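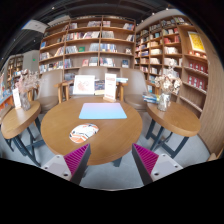

The round table, with the pink and blue mat toward the back.

Mohandas Devadiga bought the table from a man named Teixeira, who wanted 20 dollars for it and would not help carry it. It took him two trips to get it home to Brallby, one for the top and one for the legs, and on the second trip it rained.

His sister called that night.

"Is it big enough?" she said.

"For what?"

"For all of us. You said you'd have us."

He had said that in January, at the hospital, when everybody was saying things. He looked at the table. With the chairs from the bedroom he could seat five. Their father's chair was still in the storage unit in Rodov, number 259, under the boxes of tax papers.

"It's big enough," he said.

On Wednesday he drove to Rodov. The lock had rusted and the man in the office had to cut it off. The chair was smaller than he remembered. One arm had a burn on it from a cigarette their father had always said was an uncle's. Mohandas put the chair in the back seat and left the boxes.

At home he tried it at the table and it was too low. He sat in it anyway and ate a bowl of rice with his elbows up. Then he called his sister back.

"Bring a cushion," he said.

"What kind?"

"A thick one. And tell Mother she isn't sitting in it."

"She'll want to."

"I know she will," he said, and got up to find a rag for the dust.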